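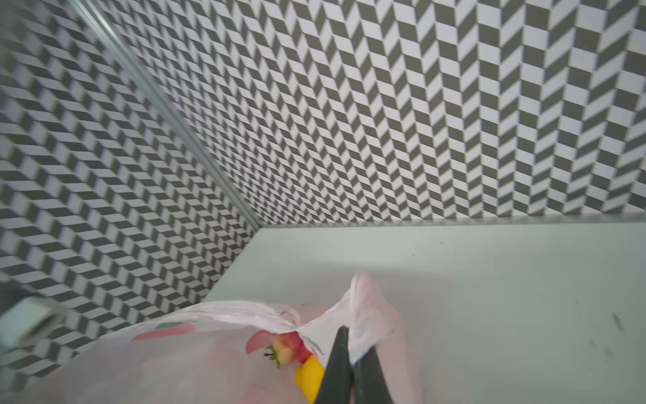 Chevron Tile and Counter Corners: Your Questions

Updated Jun 9, 2026

We get a lot of mail at Plurkstead from people who have just put a zigzag tile up behind their counter, or are about to, and most of it comes down to the same handful of worries. Jarosław Sadowski, who has set tile for us for years, went through them one by one over a pot of coffee, and what follows is more or less what he said, with the swearing taken out.

Does the pattern have to line up where two walls meet?

It's lovely when it does, but please don't lose sleep over it. Very few rooms have a truly square corner, and a chevron will show up every bit of lean in the wall. Start from the wall you look at most and let the other one follow as closely as it can.

Do I need a metal strip in the inside corner?

You don't need one, no. Plenty of people are happy with a bead of flexible sealant. A slim gray strip does give you a crisp line to cut to, though, and with a dark gray and white tile it looks quite at home. Buy it before you start setting, as it goes in along with the tile and can't be slipped in later.

Which grout color should I pick?

With two-tone tile we usually suggest a mid gray. White grout is beautiful for a while (we do understand the temptation!) but behind a busy counter it asks a lot of you.

How do I get dark scuffs off a pale matte countertop?

Start gently: warm water, a drop of dish soap, a soft cloth, and a bit of patience. If the mark is still there, try a paste of baking soda on a hidden spot first, then dab it on and rinse well. Keep scouring pads away from a matte surface, they leave shiny patches that are worse than the scuff ever was.

What about the little lip at the back?

Crumbs love it. An old soft toothbrush run along the edge once a week does the job nicely.

How much extra tile should I order?

More than you think, especially if you have a corner and a switch or outlet to cut around. Keep the leftovers in a labeled box somewhere dry. Patterns get discontinued, and you'll be so glad of those spares if one cracks.

Can I bring in a sample to match?

Please do! We close for two weeks in August, but any other time just come in and ask for Jarosław.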